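# Ridgeway Boys' Flannel Pajama Set by Fleltito
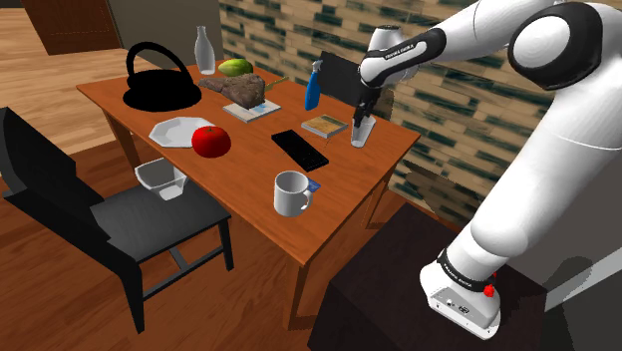

*A drinking glass on the dining table, with the Franka Emika arm reaching down to it*

There's something so nice about a child coming down to breakfast in a proper pair of pajamas, and the Ridgeway set is the one we find ourselves recommending again and again once October comes in and the bedrooms start to get chilly. It is a classic two-piece set, a button-front top and full-length pants, made from 100% cotton flannel that has been brushed on both sides, so it feels as cozy on the inside as it does on the outside (and that's the side your little guy is going to notice!).

The top has a notched collar, five buttons and one chest pocket, just big enough for a toy car or a tooth waiting for the tooth fairy. We asked Fleltito to move the care label from the neck down to the side seam, as so many of you wrote to say the old one was scratchy, and we're very happy with how it came out. The pants have a soft covered waistband with elastic all the way around and a drawstring that is stitched down at the center back, so it can't be pulled out in the wash.

Each size runs a touch roomy through the shoulders and legs. If your son is between sizes, we would go with the smaller one for wearing right away, or the larger one if you'd like to get a second winter out of it – the cuffs turn up neatly, and the hems are deep enough to let down if you're handy with a needle.

**Colors:** Pine Check, Navy Stripe, Oatmeal Check, Barn Red

**Sizes:** 2 to 12, even sizes only

**Fabric:** 100% cotton flannel, yarn-dyed

**Fit:** Relaxed top, straight-leg pants

**Goes with:** Sumo fleece robe, Remeck slipper socks

## Washing and wearing

Wash the set inside out in cold water with similar colors, and tumble dry on low. The flannel will shrink a little the first time, and we've allowed for that in the cut, so please don't worry if it looks long in the leg when you first open the package. Barn Red should go in by itself for the first couple of washes. Skip the fabric softener if you can, as it flattens the brushed finish, and a warm iron on the collar is all the pressing it will ever want.

## From our customers

The Ridgeway set has 1,016 reviews so far, and we do read them all, usually over coffee. Plenty of you have asked for a matching set for Dad. We're working on it! The Pine Check will be first, and if you sign up for the Thursday newsletter you'll hear as soon as it's ready to order.

Gift wrapping is available at checkout, with a plain card you can have us write out by hand. Unworn sets can be exchanged for another size or color as long as the tags are still attached.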